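Checking for a slipped finger pad before you blame the model

Every time a gripper drops a can, somebody wants to retrain something. I've sat through that meeting four times at Drellby and I no longer believe in it as a first step. Most of our drops on the bag-unpacking job came from one finger sitting out of line after it had knocked the mouth of the bag on the way in. The log said "grasp OK" throughout, so don't go by the log.

You need a hex key, a steel rule and a soft pencil. Allow nearly 6 minutes.

## 1. Stop it properly

Press the stop, then isolate the arm at the wall. The Prunach controller has a "hold" mode which people treat as off. It isn't off, and the fingers can still close. Refilwe Lekota got a pinched thumb in July finding that out, and her name is on the notice by the cell.

Let the air out of the line if yours is a pneumatic hand.

## 2. Look at the finger from the side

Hold the rule flat against the back of each finger. If one rocks, it's bent or its screws have crept. A gap of 2 mm at the tip is enough to roll a can lying on its side instead of holding it.

The Geraghty manual tells you to judge this through the wrist camera. I wouldn't. A finger that close to the lens is a dark smear, and you can talk yourself into seeing it straight.

## 3. Mark, loosen, reset

- Draw a pencil line across the joint before you touch anything.
- Back off the 4 screws by half a turn.
- Push the finger home against its stop.
- Tighten in a cross pattern, a bit at a time.

If the pencil line still meets up afterwards, the finger hadn't moved and your fault is elsewhere. Rub it out and go and check the pads.

## 4. Try it on the awkward case

A can standing on a bench proves very little. Lay one on its side in an insulated bag, next to a bottle, and run the approach at quarter speed with a hand on the stop. Vultdale's own acceptance test skips this, and I'd like to know why.

Watch the way in more than the grasp. If the finger brushes the bag, stop there and fix the approach, or you'll be back at step 2 by Wednesday.

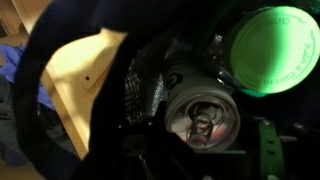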